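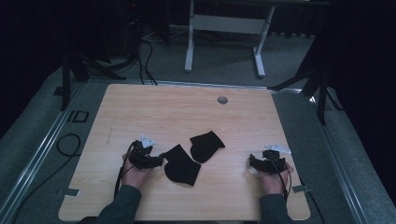
Section 3: Padding out the dress form

By now your Rolbridge form should be on its stand with the dials set smaller than you are everywhere. If it isn't, go back to Section 2 and do that first. I skipped it on my first form and had to peel the whole thing and start over in June, in a room with no fan!

You'll want a roll of quilt batting, a bra you no longer wear, a tape measure, some long pins and a stretchy cover. I use the Visgate cover (the plain one, size B), but any snug knit tube will do.

1. Loosen the neck knob and raise the form until its shoulders are level with yours. Tighten it again by hand only.

2. Tie a piece of narrow elastic around the waist. All your up and down measurements start from this line, so leave it on until the very end.

3. Put the bra on the form and fasten it at the back. Fill the cups with scraps of batting, a little at a time, and stop when the tape matches your own full bust.

Note: The form's waist may sit higher or lower than yours. Mine was a good inch too high. Go with your measurement and ignore the molded line.
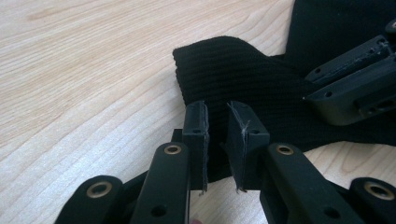
Mathias

4. Cut batting strips for the hips and stomach. Make each layer a bit bigger than the one under it, so the edges fade out and you don't get a shelf. My strips were 20 inches long and I used way more than I'd planned - buy extra.

5. Pin each layer flat, then measure. Then measure again after the next layer (yes, really, it creeps up on you). I was aiming for 49 at the hip and shot past it twice.

Caution: Angle the pins so they slide in almost flat. Pushed straight in, they can hit the dial gears on the Rolbridge and bend, and a bent pin is a pain to get back out.

6. Pull the cover down from the neck, slowly, with one hand smoothing underneath. If a layer rolls up, take the cover off and fix it. You can't fix it from outside, I've tried.

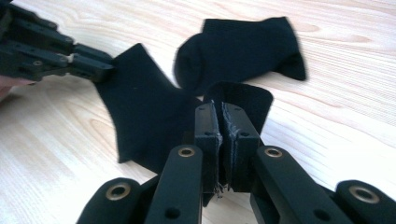 Two black socks on the table.

7. Check the bust, waist and hip one last time over the cover, and write the numbers on a tag at the neck with the date. Mine says Sat 4 December.

Note: Don't turn the dials once the padding is on. The gaps open up underneath and the batting sags into them.

Let the form stand overnight before you fit anything on it. The batting settles a little, and you may want one more thin layer at the hip. Shoulders and upper back are in Section 4.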